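讲稿备注：和解之后，钱去了哪里
（演讲者自用，按顺序念，括号里的是提醒自己的话）

（开场不要寒暄，直接进。）

大家下午好。主办方给我的题目是“历史赔偿的新篇章”，我把“新篇章”三个字划掉了。这个说法我在不同的会场听过太多次，每一次宣布和解，台上都有人说这是新篇章。我做这一行的时间不算短，读过的和解协议比读过的小说多，所以今天我想讲的题目很土：一份和解协议签完字之后，钱去了哪里，谁能拿到，谁拿不到，谁替拿不到的人说话。

先说背景。格拉斯托（Grasto）地区的寄宿学校案，在座有些人比我熟。诉讼提的是两件事，一件是孩子在学校里受到的伤害，一件是语言和文化的损失。前一件有过个人赔偿的先例，后一件一直没有。去年双方谈成了，政府发了新闻稿，措辞很漂亮，用了“历史性”，用了“疗愈”，用了“伙伴关系”。我去数过吗？没有，我也劝各位别数，数字会让人以为自己读懂了。

（这里停一下，喝水。）

我对新闻稿有个习惯，先找动词。“承认”是一个动词，“承诺”是一个动词，“支付”是另一个动词。格拉斯托那份新闻稿里，“承诺”出现在标题，“支付”出现在倒数第二段，而且前面加了“在法院批准之后，依信托安排”。媒体抄标题，这我理解，截稿时间摆在那里。可是很多原告家庭也是从标题知道这件事的，他们当天晚上打电话给律师，问钱什么时候到。律师怎么回答呢？只能说，再等等。

等什么，我往下讲。

第一，等法院。集体诉讼的和解要法官看过，认为对全体成员公平合理，才能生效。这一步不是走形式，或者说，不应该是走形式。有人在听证会上提反对意见，理由五花八门，有的嫌名单太窄，有的嫌律师费太高，有的干脆不愿意放弃以后起诉的权利。报道里这些人常常被写成“少数异议者”，一句带过。我读过听证会的书面意见，我的看法是，整套程序里最认真读过协议的，恰恰是这些人。

第二，等信托。钱不直接给个人，进一个独立的信托，由信托董事会决定资助什么。章程写的存续期是20年，用途是语言、文化、传承和社区福祉。听上去很好。问题在董事会怎么产生。协议里写，政府指定一名董事，其余由原告方社区推选，但推选办法“另行制定”。“另行制定”四个字，各位回去翻自己手上的协议，看看有没有，有的话折个角。

（讲阿格巴亚尼的部分，慢一点。）

查里托·阿格巴亚尼（Charito Agbayani）在地区议会的公开会上提过一个问题，我觉得是整个过程里最要紧的一个：推选办法定下来之前，投资收益归谁管？会上没有人答得出来。会后发的书面答复有整整5页，我读了两遍，结论是“归临时管理人”。临时管理人是谁？福斯伯格（Forsberg）事务所。福斯伯格事务所的报酬从哪里出？从收益里出。

我不是说这里面有什么见不得人的事。我没有证据，也不喜欢没有证据的暗示。我说的是，这样的安排让临时管理人没有任何理由着急。推选拖一年，管理费就收一年。写协议的人都是聪明人，这一层不可能没想到，想到了还这样写，那就应该有人站出来解释一下为什么。到今天我没有听到解释。

接下来讲档案。

没有档案，语言和文化的损失怎么认定？协议附件里说，校方和教会保存的记录应当“在合理可行的范围内”移交。又是一个要折角的词。萨多（Sadow）那边的学校，入学登记有一部分在教会手里，有一部分在地方政府的地下室，还有一部分据说毁于水浸。“据说”是我加的，原文写得斩钉截铁。我问过有没有水浸当年的维修单据或者保险记录，对方说需要再查，后来就没有下文了。

（如果有人当场问是不是指控销毁，回答：不是，我在问单据。）

登记不全，会发生什么？会发生的事情是，一个老人记得自己在那所学校住过，记得床铺朝哪个方向，记得厨房的味道，可是名单上没有他。工作人员态度很好，请他补交材料。什么材料呢？学校出具的证明。学校早就关了。这种循环，制度设计者管它叫“核实环节”。

替代的办法不是没有。有的地方接受两名同期学生的宣誓陈述，有的地方接受教区的洗礼记录，有的地方干脆把举证责任倒过来，除非政府能证明你不在，否则推定你在。最后这一种我最赞成，也最不容易写进协议，理由各位都明白。
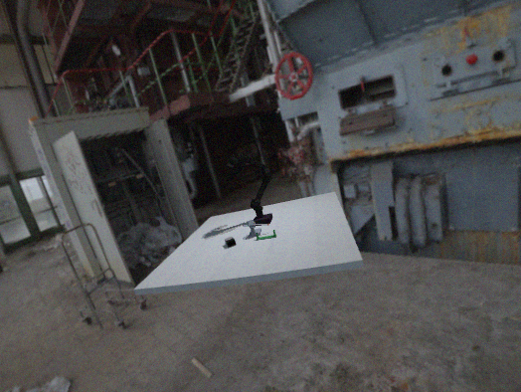
说到认定，就得说申请窗口的期限。格拉斯托方案里，社区申请的截止日是2032年。听着还早。可是申请要附计划书、预算、社区决议，要有人写，要有人翻译，小的社区连一个全职的行政人员都没有。托斯特尔（Tostel）的社区中心替人填表，来的多半是孙辈，替祖父母问的。我八月去过一趟，门口贴着下午四点收件，三点钟队伍还排到楼梯上。政府网站那一周写的是“申请流程顺畅”。两句话可能都是真的，看你站在楼梯的哪一头。

雅布西拉·蒂拉洪（Yabsira Tilahun）对我的看法有保留，这里应该替她讲清楚，免得我一个人在台上占便宜。她参加过谈判，她的意思是，协议不可能写得人人满意，再拖下去，能亲眼看到结果的老人只会更少。一份有缺口的协议，胜过一份永远在谈的协议。这话我反驳不了，我也不想反驳。我跟她的分歧在后半段：她认为缺口可以在执行中慢慢补，我认为凡是没有写明由谁补、什么时候补的缺口，最后都会变成惯例。

（这一段之后看一下时间，超了就跳过下面讲道歉的部分。）

关于道歉。和解协议里通常有一条，政府签字“不构成对责任的承认”。同一个政府，在另一个房间里，由部长宣读道歉。我常被问，这两件事矛盾吗？法律上不矛盾，律师可以给各位讲一个钟头。可是坐在台下听道歉的那些人，没有义务把自己分成两半，一半听部长，一半听律师。我希望以后的道歉稿能把那一条念出来，就念在道歉后面，让大家一次听全。我提过这个建议，得到的答复是“会予以考虑”。

还有一件小事，跟报道有关，在座有几位是记者，恕我直说。每次宣布和解，标题里一定有总额。总额是最不说明问题的一个数。要问的是每年实际拨付多少，行政开支占多少，第一笔资助给了谁，被拒的申请有没有书面理由，拒了以后向谁申诉。这些问题一年以后问才有答案，一年以后版面上已经没有这条新闻了。我认识的编辑里，愿意为一份信托年报留半个版的，有2位。我很感激这2位，也很想认识别的。

（快收尾了，不要提高音量。）

那么我要求什么？要求不高。推选办法在法院批准以前定下来，写进附件，不要“另行”。临时管理人的报酬设上限，到期自动递减。移交不了的档案，列出清单，写明为什么移交不了，由谁签的字。申请被拒必须给理由，用申请人的语言给。年报公开，放在首页，不要放在要点好几层才找得到的地方。

这些条件里没有一条需要新的拨款。每一条我都跟谈判方的人讲过，有人点头，有人记在本子上。我看见他们记了，我没有看见后来的草案有什么改动。新一稿据说还在改，等它出来，我会逐条对一遍，对完了挂到网上，改了的写改了，没改的写没改。

提问时间留给大家。请先说自己的名字和所在的社区或机构，问题尽量短，我的回答也会尽量短。

（备用：有人问“你是不是反对和解”，回答：我赞成付钱，我想看到收据。有人问具体个案，不在台上答，请他会后留联系方式，表格在门边的桌上。）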